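# Gundon aprova a compra de equipamento para a linha de cestos de Zirnunari

A empresa de embalagens Gundon aprovou o orçamento para automatizar uma parte da sua unidade de Zirnunari, onde são preparados os cestos para o comércio de padaria e de fruta. O plano prevê a compra de 3 células robotizadas, que vão separar e empilhar cestos entrançados antes da expedição. A primeira deve chegar em março.
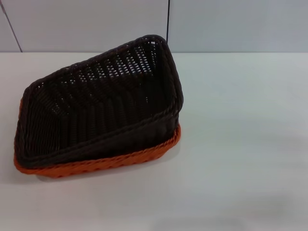
O trabalho de separação é hoje feito à mão, em dois turnos. Os cestos voltam dos clientes encaixados uns nos outros, muitas vezes com tamanhos e cores misturados. Um cesto pode entrar torto dentro de outro e ficar preso pela borda, e então é preciso segurar o de baixo com uma mão e puxar o de cima com a outra. Para uma pessoa é um gesto simples. Para uma máquina, segundo a empresa, foi este o ponto que mais pesou na escolha do equipamento.

A Gundon pediu propostas a dois fornecedores. O primeiro, a Bretberg, ofereceu uma célula com um só braço e um sistema de ventosas. O preço era mais baixo, mas as ventosas precisam de uma superfície lisa e fechada, e a parede de um cesto entrançado deixa passar o ar. A Bretberg propôs depois uma pinça mecânica como opção, com um custo adicional que aproximou as duas ofertas.

O segundo fornecedor, a Benavides, apresentou uma célula de dois braços com pinças de dedos revestidos de borracha. Foi esta a proposta escolhida. O contrato inclui a instalação, a formação do pessoal e a manutenção durante o primeiro ano. As peças de desgaste, entre elas os revestimentos dos dedos, ficam fora do contrato e têm uma linha própria no orçamento.

## Valores e prazos

O investimento total é de 659 mil euros. Neste valor entram as três células, as mesas de trabalho, a vedação de segurança e as alterações na instalação elétrica do pavilhão. O transporte é pago pelo fornecedor. A empresa reservou ainda uma quantia para imprevistos, mas não quis dizer de quanto se trata.

A meta fixada para cada célula é de 300 cestos por hora. O contrato liga uma parte do pagamento a este número: a última prestação só será paga depois de um ensaio de aceitação, que terá de ser feito com cestos usados da própria Gundon. A empresa explicou que não aceita para este fim cestos novos, porque o material novo é mais regular e se separa com menos força.

Antes do ensaio, a Gundon vai enviar à Benavides um lote de 600 cestos de vários modelos. O lote deve servir para ajustar a força das pinças e o reconhecimento das bordas. Os modelos escuros recebem atenção especial, visto que o interior fica com pouca luz e o entrançado se distingue mal. A proposta técnica prevê, por este motivo, uma iluminação lateral em cada mesa. As mesas serão brancas e sem brilho.

O calendário está dividido em duas fases. Na primeira, entre março e junho, será instalada uma única célula, ao lado das bancadas manuais, que continuam em serviço. Na segunda fase, prevista para depois do verão, chegam as outras duas, mas apenas se a primeira passar no ensaio. Se não passar, a Gundon pode cancelar o resto da encomenda e perde só o sinal já pago.

## Pessoal

Sobre os postos de trabalho, a direção comunicou que não estão previstos despedimentos. Uma parte do pessoal da separação passará para o controlo de qualidade e para a reparação de cestos, um serviço que agora é feito fora da empresa. Os trabalhadores pediram que estas condições fiquem por escrito antes da chegada da primeira máquina. A direção respondeu que o documento está em preparação.

A formação terá lugar em Zirnunari e vai durar duas semanas para cada turno. Serão ensinadas as operações do dia a dia, como arrancar e parar a célula, retirar um cesto bloqueado e trocar os revestimentos dos dedos. As avarias maiores ficam a cargo dos técnicos da Benavides, que se comprometeram a responder no próprio dia quando o pedido for feito antes das 14 horas.

A unidade continuará a receber cestos normalmente durante as obras. Os clientes que devolvem grandes quantidades vão ser contactados em fevereiro, com indicação da entrada que devem usar enquanto o cais principal estiver fechado.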